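ok so the teardown cell at Virum did a bad thing Tuesday and I've been asked by enough people that I'm just gonna write it up here. thread

Short version: gripper closed when it should not have closed. No one hurt. One drive connector cracked, one very loud word said by me.

Setup for anyone new: we pull drives out of old desktop PCs for the Lundstead recycling job. Arm does the reaching, a person steadies the case. That means hands near the arm. So yes we run slow and yes there's a force limit.

The force limit is the part that went wrong.

Limit was set to 70 newtons at the fingers. Log says it peaked well over that for 2 seconds before the stop kicked in. Two seconds is forever when your fingers are on sheet metal.

First thought was bad sensor. Swapped it. Same thing. Second thought was cable, so Rocío Huerta wiggled every conector on the wrist while I watched the readout. Flat as a pancake. Not the cable.

Then I went back to the log and there it is, fault 891, over and over, all morning. 891 is "force reading stale." The controller had stopped getting fresh numbers and just kept using the last good one. Which was near zero. So it thinks it's touching nothing -- keeps squeezing.

And 891 ships as a WARNING. Not a stop. It scrolls by in yellow with forty other yellow things.

Drive bay is the worst spot for this btw. You come in past the power leads and the blue SATA cable, fingers right up by the connectors, metal cage next to you, and whoever is holding the case has a hand on the panel edge.
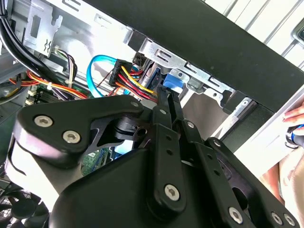
Mircea Tănase: why is anyone holding the case at all? clamp it. we had the same stale reading thing on our cell and the only reason it was boring is there were no hands in there.

Yeah. Fair. We had a clamp, it didn't fit the odd size cases (some of this stuff is from 1997, every one is a diffrent shape) so we went to hands "for now." For now was May.

What's changed as of this morning:
891 is a hard stop. Any reading that doesn't refresh, arm freezes and fingers hold where they are.
Speed cut in half inside the case.
No hands on the case while the arm is live. Adjustable clamp is on order, until then we only run sizes the old one fits.

Still don't know WHY the readings go stale. Seija Jääskeläinen thinks the network switch chokes when the vision stuff uploads. I think she's right but haven't caught it doing it yet -- leaving a logger on overnight.

If you run a cell like this go grep your logs for stale force warnings. Please. Takes a minute.

Will post the logger results when I have them, prob tomorrow after lunch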